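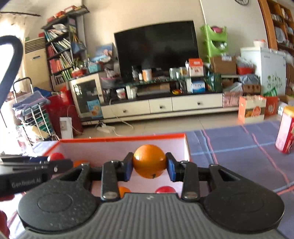
**Progress report to the Dellitz fund, August 28, 2022**
Movodgate home sorting trial, Nondville

The fruit boxes are in use. Whether they are worth the rest of the grant is another matter, and I would hold the second payment until we have better numbers.

We planned 30 sorting sessions for this period and ran 25. The shortfall is ours: 2 were lost to late deliveries from Pacheco and the others to poor scheduling.

What I can support so far:

- A shallow white box is easy to see into. Red and orange fruit stand out against it.
- Round fruit rolls into the corners and behind other fruit. The April proposal said it would stay in rows. I never believed that and still don't.
- Living rooms are a harder place to work than the plan allowed. Cabinet tops are already full of bottles, jars and packages, so the box goes on the floor.

The claim that sorting at home cuts waste remains untested. No one weighed anything before we started. I have asked for a scale and 2 spare boxes before the next period.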